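The side table drawer, and how I finally stopped stuffing it
5 min read

I have a little wooden side table next to the sofa, and for years its one drawer was where things went to be forgotten. Takeout menus, dead pens, a magazine I swore I'd finish, the instructions for a lamp we gave away. Then one evening in December I couldn't get the thing open at all (a folded catalog had wedged itself up behind the front), and I ended up on the rug with a butter knife, muttering. So that was the night I cleaned it out.

First tip – pull the drawer all the way out if it will come. Mine does, with a bit of a lift at the end. Tip it onto an old towel and sort there. I set the kitchen timer for 40 minutes and was done in 35, and that included reading half an article about dahlias.

What went back in: reading material, laid flat, and only what I'm in the middle of. Anything thick goes on the shelf. If a drawer is shallow, one magazine lying flat is fine, but a stack will catch on the frame every single time you close it.

The top gets its own rule. I let myself keep a small notepad out there and whatever I need that evening, and the rest has to find a home before bed. A table with a raised border is great for this, by the way. Pens don't roll off! The border does collect crumbs and dust in the corners, though, so I go along the inside edge with a dry paintbrush before I wipe.

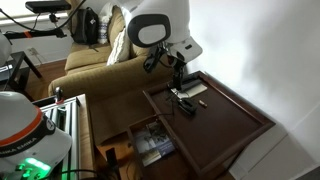
Noemi Rinaldi wrote in to say that she'd skip the paintbrush and use a cotton swab with a drop of dish soap, then dry it right away, and that dark wood shows every streak if you leave it damp. She also rubs a plain white candle along the drawer runners twice a year. I tried the candle and wow, it glides now. I'm keeping my brush.

Cords are the other headache. If you have one running over the edge of the table, don't let it hang down in front of the drawer, where it gets pinched every time you push it shut. I take mine off the back and hold it with a loop of that soft stick-on tape. Check the tape sometimes, the heat from a lamp loosens it.

And polish – go easy. I used to spray Brirel straight on the wood and wonder why it felt tacky. A squirt on the cloth is plenty, and wipe with the grain. On the sofa side I tuck a sheet of newspaper over the armrest so nothing gets on the fabric, which I learned the hard way on our last couch.

I still need to do something with the lamp instructions.

Recent posts
Getting candle wax out of a tablecloth
Kütt hooks on old plaster: my results
What to do with 700 loose buttons
Sofa cushions that slide forward
A rainy afternoon with the Ferncombe sewing box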